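Villia two-door refrigerator: gallery and notes on keeping apples

Page last changed 9/2/19

The room at Onmont is fitted with a long white table, a light wooden floor and one tall refrigerator set against the back wall at the right-hand end of the table. The refrigerator is a Villia, supplied through Lachance. The notes on this page deal with the upper compartment and with the storage of whole apples in it. Meat, milk and cooked food go in the lower part and are covered on a separate page.

Capacity. The supplier's sheet gives a total of 278 litres for both compartments. The upper one is the smaller. Its floor serves as the shelf, and there is no drawer or wire rack to take out for cleaning.

Position. The appliance stands at the end of the table so that items can be passed from one to the other without crossing the room. The drawback is that the table end limits the standing space on that side. Anyone loading the fridge stands square to the doors and works from the front.

Doors. The two doors open separately. Opening the upper door does not disturb the air in the lower part, so fruit that is taken out several times a day is best kept above. Close each door before opening the other. A door left ajar for a few minutes will bring the motor on, and the motor is audible from the far end of the table.

Temperature. The upper compartment is set to 3 degrees. The dial is marked in steps and does not show degrees, so the setting was found with a glass thermometer left overnight in a beaker of water. It was checked again in December, when the room is colder, and needed no change.

Fruit. Apples are the usual contents. They come from a grower at Avelville in boxes that are kept in the outer store, and only a few are brought in at a time. The rules in use are as follows.

Place apples directly on the shelf, in a single layer.
Leave a gap between one fruit and the next.
Leave a gap between the fruit and the walls.
Do not wash apples before storing them. Wash them when they are to be eaten.
Remove any fruit with broken skin the same day.
Keep apples away from lettuce, carrots and other vegetables. The gas given off by ripe apples turns carrots bitter and lettuce brown.

Varieties differ. Thin-skinned early apples go soft within a few weeks even at a low setting. Late apples with a thicker skin keep for months. Wrinkling of the skin is caused by loss of water and does not mean that the fruit is bad; a wrinkled apple can be cooked or eaten, although the flesh will be less crisp. Fruit intended for long storage does better in a bag with a few small holes, but the bag should be left off for anything due to be used within a week.

Cleaning. Wipe the shelf with warm water and a little bicarbonate of soda, then dry it with a cloth. Scented cleaners should be avoided, as apples take up the smell. The door seals are wiped at the same time. Check the fold of the seal at the hinge side, where crumbs and stalks collect.

Pictures

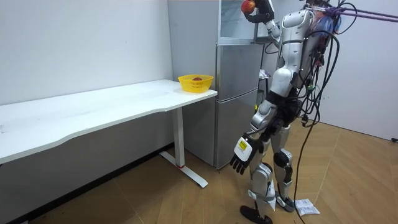
A red apple at the level of the upper compartment.

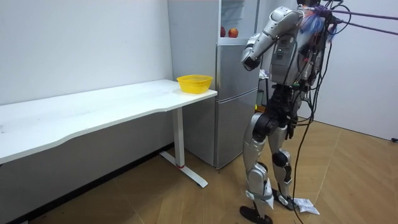
Two round red-orange fruits side by side in the upper compartment. 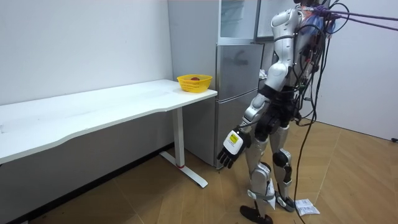

Refrigerator and long white table.
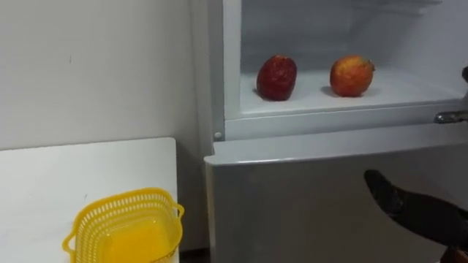 How long can a cut apple be kept in the refrigerator?

Three days at most, in a closed tub. The cut face goes brown sooner than that, but a little lemon juice wiped over it will slow the change. Cut fruit should not be put back on the open shelf with the whole apples.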